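The Second Arm

The budget form had eleven lines and the works manager had filled in nine of them before the kettle boiled. The two left were the ones that mattered. Line ten said Capital Equipment. Line eleven said Justification.

She worked at Brarnon, which made wiring for other people's machines: vending cabinets, milk coolers, the lit-up signs over chip shops. The firm had one robot arm, bought from Turcotte three years before, and in August the owner had asked her to find out what a second would cost. He asked it while looking for his car keys, and she had thought at first that he was talking about a car.

Turcotte's price had come in high. Grito's had come in lower, but Grito wanted paying separately for the fingers, the stand, the cable that joined the arm to its box and two days of a man showing them how to switch it on. She had put all of it on one sheet of squared paper, and once she had added everything up the two quotes were close enough to touch. The difference was 1,414 pounds in Grito's favour. Then she remembered the guarding and rubbed it out.

She took the paper downstairs.

The setter was at the bench with his glasses pushed up on his head. He had been at Brarnon longer than the roof, and he had not wanted the first arm. Now he wiped it down each evening with his own cloth.

"If we had another one," she said, "where would it go?"

"Where the crimping press is."

"Where would the press go?"

He thought about that. "Where the lockers are."

She wrote down lockers. It was another line on the form, or half of one. Moving the press meant an electrician, and the electrician meant a morning with the power off, and a morning with the power off meant the Wollico order went out late. Wollico took 200 harnesses a week and paid on the day they said they would. She did not want to be late with Wollico.

"What does it want two for?" the setter asked.

"He thinks we could do twice as many."

"We can't make twice as many. We've only got the one press."

She wrote that down too, and underlined it.

The apprentice came over with a tray and set it on the end of the bench. She was nineteen and she had been put on the arm because she was the only one who had read the manual. She asked what they were talking about. The works manager told her, because it would be round the building by dinner anyway.

"I wouldn't get another arm," the apprentice said. "I'd get better fingers for that one."

"What's wrong with those?"

"They're made for boxes. They came with it." She picked a harness off the tray and let it hang. It turned slowly on itself. "A box stays where you put it. This goes down different every time. One day the plug's on top, the next day it's underneath."

The works manager asked how much fingers cost. The apprentice knew. She had looked it up in her own time and she had the figure in her phone, along with the part number and the delivery. A pair with soft tips was 108 pounds. Hard ones, narrower, were 100.

"A hundred and eight pounds," said the works manager.

"Plus carriage."

The setter took his glasses down off his head and put them on, as though the number might be written somewhere.

"Has anybody asked Turcotte about this?" the works manager said.

"I did. They said had we considered a second arm."

She stayed at the bench longer than she had meant to. There were invoices upstairs, and a man from the insurance was supposed to ring. She leaned on the rail and looked at the work laid out on the orange surface, the blue and white wires twisted round each other and looped back, with the black band holding each bundle in at the waist.
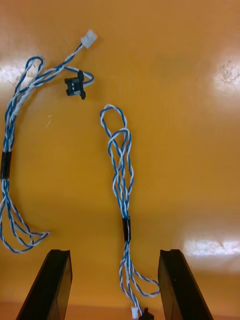 She asked the apprentice what else she would buy, if it were her money.

The apprentice had an answer to that as well. She wanted a matt top, for the glare. She wanted a shallow tray with pegs in it, so that the white plug always started in the same corner, and she thought the setter could make one out of offcuts. The setter said he could. He said it would take him an afternoon, and he said it in the voice he used when he had already started.

"And if that doesn't do it?"

"Then you've still got the form," the apprentice said.

Upstairs the tea had gone cold and the man from the insurance had rung and left a message. The works manager took a clean copy of the form, wrote 1 Oct 2022 in the corner and did the nine easy lines again. On line ten she put one pair of fingers, soft, and one pair, hard, because she could see them needing to try both. She added a sheet of matt covering and left the price blank until she could ask. The lockers she left out.

Line eleven had a box the size of a playing card. She wrote that the press was the limit and the arm was not, and that she would like to look at the cost of a second press in the spring. She read it over. It was a good deal shorter than what she had planned to say.

The owner came in at ten to five, holding his coat. He read the form standing up. He turned it over to see whether there was any more on the back.

"I thought we were getting a robot," he said.

"We've got one," she said, and went to ring the insurance.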